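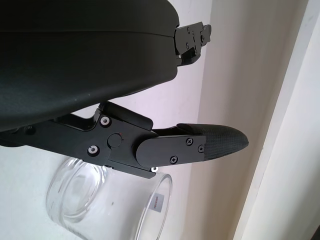
furstead_ops
We've got a pair of Firnel midrange boxes running our warehouse database, and the support contract is up in August. They've been rock solid, bless them, and I'm fond of them in the way you get fond of an old ute. The maintenance quote has gone up again, though, and parts are getting scarce. I'd be happier if everything in there was held on like that black bracket with its small black screws, where you can see what you'd have to undo, but half of a Firnel is clips and hope. Has anyone moved off to Dronberg gear, and would you do it again?
Posted 4/22/20

wibisono_fan
We went across two years ago and I'd do it again tomorrow! Our old renewal was $2,181 a month for two boxes, and the Dronberg cover was far kinder. The batch jobs took some nursing, mind you — we had 271 of them and a good few relied on odd Firnel behaviour — but the vendor's people were lovely about it.

slowlane
I'll put my hand up for staying put. A migration always looks cheaper on the quote than it does once you've paid everyone's overtime, and a box that has behaved itself this long has earned a bit of loyalty. Have you asked about third-party cover?

furstead_ops
I have, and they'd only do business hours, which is no good to us with a night shift on the floor.

wibisono_fan
With respect, slowlane, loyalty won't get you a power supply at three in the morning. We waited nine days for one.

slowlane
Fair point, and nine days is dreadful. I keep two spares on the shelf, so I suppose I've been spoilt. How many users, furstead?

furstead_ops
80 most of the time, closer to 200 at stocktake. I'll ask Dronberg for a loan unit and run the month-end on it first.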